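Film Studies, Level 2
Handout: Versions, cuts and restorations
Tutor: Yaryna Pavliuk
02/11/2023

A film shown in cinemas is one version among several. Before it there is usually an assembly cut, which puts every usable scene in script order, and then a director's cut, which the producers see first. The release cut comes after test screenings and notes from the distributor.

Our main case this term is Rosavon, directed by Bohdan Zhuravel and released by Gosico. Zhuravel delivered a long cut in September. Gosico asked for a shorter one and removed most of the second act, including the laboratory scenes. The negative trims went into storage in 55 cans.

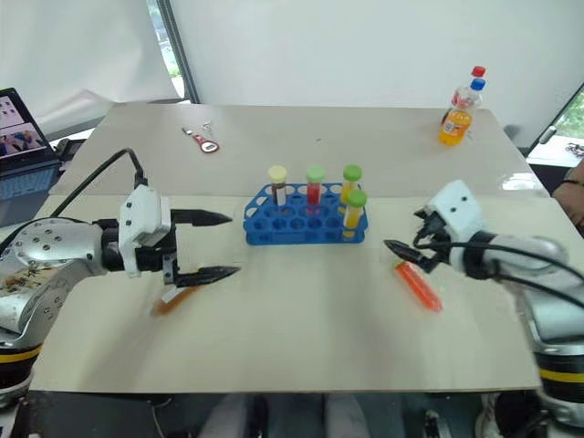
Sorting trims is slow work. Each piece has an edge number, and the number has to be matched to the editor's log before anyone can say which scene it came from. Where the log is missing, you go by props and continuity. A test tube with a white label strip lying on a tabletop, as here, is the kind of small detail a continuity sheet should record: which way it lies, and whether the label shows. Two takes that look the same on the page can often be told apart this way.

Terms you need for the seminar:

Trim: the part of a shot left over when the rest is used.
Out-take: a whole take that is not used.
Workprint: the positive copy the editor cuts, often with temporary sound.
Conforming: matching the original negative to the finished edit.

Please don't use "lost footage" in essays unless you mean that no copy is known. Footage that is in a store but hasn't been assembled is unreleased.
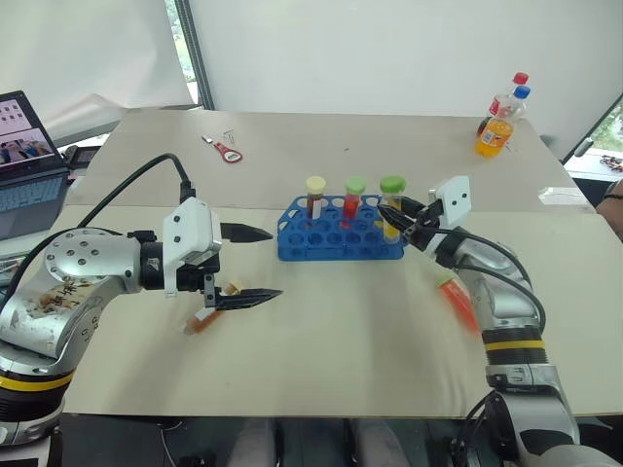

The cost of putting a longer cut together is mostly in the sound. Dialogue for removed scenes was often never cleaned up, and there may be no music for them at all. The Lytvynenko archive, which holds the Rosavon workprint, will let us view reels 2 and 5 only.

Essay (1000 words): Who should decide which cut of Rosavon is the finished film? Refer to one other title from the reading list. Bring a plan of no more than 500 words to the next seminar.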